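Game day laundry, quick version

Grass stains on football pants – get to them the same night. Cold water only, hot sets it. Dab on dish soap, wait, rub with an old toothbrush. Repeat if you can still see green.

Pads get wiped down and hung up, never left in teh bag.
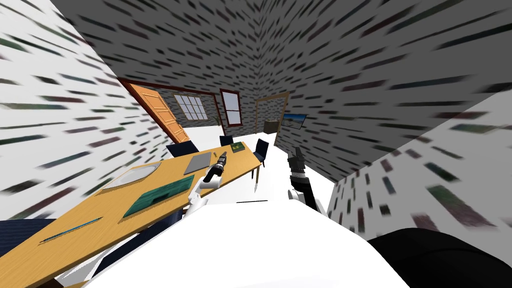
How long should white pants soak? Overnight in cold water with a scoop of oxygen bleach, 3 hours if you need them for a morning kickoff.

Jerseys inside out. No dryer – numbers crack. Same goes for fabric softner, skip it.

Mouthguard: cool water, mild soap, air dry.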